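The Counter Comes First

How one cook got her kitchen back by clearing the part she touches most

By Mafalda Neves

I moved into the house on Benton Street in September with 11 boxes marked KITCHEN and a very high opinion of my own organizing skills. By the second week I was chopping onions on the lid of the washing machine. Every inch of counter had something on it: a fruit bowl with no fruit, a knife block with two knives I liked and four I didn't, three kinds of vinegar, the mail, a drill. I had a good kitchen in there somewhere and I couldn't get at it!

So I did what I always do when I'm stuck, which is call my aunt. She cooked for almost 100 people a day at a school in Ramalho and she has never, in my hearing, complained about a small kitchen. She asked me one question. Where do you put the board down?

I didn't know. I put it wherever there was a gap, and the gap moved around.

Start with the board

Her advice was to take everything off the counter, every last thing, put it all on the floor or the dining table or the bed, and then set the cutting board down first. Stand at it. Pretend to chop. Shift it until your elbows are free and you aren't leaning over anything. That spot belongs to the board now, and the rest of the kitchen gets arranged around it.

I felt ridiculous standing there slicing imaginary carrots, but within five minutes I had found a place I'd never once used in two weeks of living there. The light was better. The trash was one step away. I could see the stove without turning my head.

A word about the board itself, because I have opinions. Get a big one, bigger than you think, and heavy enough that it stays put when you lean on it. I love walnut. It's kind to knives, it hides beet stains better than maple does, and it looks warm against a pale counter. A juice groove is worth having if you ever carve a chicken or cut up tomatoes in summer (I do both, often, and used to mop the floor afterward). Rub in mineral oil when the wood starts to look thirsty, wash it by hand, dry it standing on its edge. That's the whole job.

The hot side and the back row

Next come the things with plugs. I used to have mine scattered near whatever outlet was closest, so there was a toaster at one end, a kettle at the other, and cords everywhere in between. Put them together on one side. The mess of cords shrinks to one corner, the crumbs stay in one zone, and the rest of the surface opens up in a way that feels like a small miracle.

If you have a toaster oven, think hard about which way the door opens. Do give it the breathing room the manual asks for at the back and sides, and clear off anything sitting on top before you switch it on. Mine runs nearly every night from 6 o'clock on, since it heats faster than the big oven and handles a tray of vegetables for two with no trouble.

Then there's the back row. This is where I went wrong for years, by letting things pile up two and three deep. One row, against the wall, and stop. When you add something, something else has to go into a cupboard.
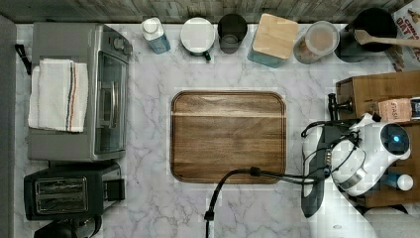
What earns a spot back there? For me it's whatever I reach for while something is already cooking. A canister with a wooden lid, a clear jar so I can tell when I'm running low, a pot to hold the spoon I use most. Mixed containers look wonderful together, by the way. I spent a silly amount of time in the Oditz housewares shop looking at matching sets and came home with one teal canister that matched nothing, and it cheers me up every single morning.

I'd keep color to a few pieces and let the wood and the stone do the rest. A striped towel is an easy place to bring some in. Mine get swapped out every couple of days and washed hot, so I buy ones I won't mind seeing faded.

Keeping it that way

The clearing took me an afternoon. Keeping it clear has been the more interesting part. My rule is that the board goes back to its spot, clean and bare, before I go to bed. If the board is bare, I cook breakfast. If there's a stack of envelopes on it, I eat a granola bar over the sink. I wish I were a stronger person than that, but there we are.

The drill lives in the hall closet now. The knife block went to my neighbor, who was delighted with it. The vinegars moved to a shelf by the window, then moved again when I realized how much sun that window gets, and they've settled in a narrow cupboard beside the fridge along with the oils.

My brother, who lives over in Driten and has a counter about the width of an ironing board, tried the same thing last month. He had room for the board and a toaster, and his back row is a salt jar and a jug of spoons. He called me while he was making soup to tell me he'd diced 2 pounds of potatoes without dropping one on the floor. I could hear the knife going the whole time we talked, and then he had to hang up because the stock was coming to a boil.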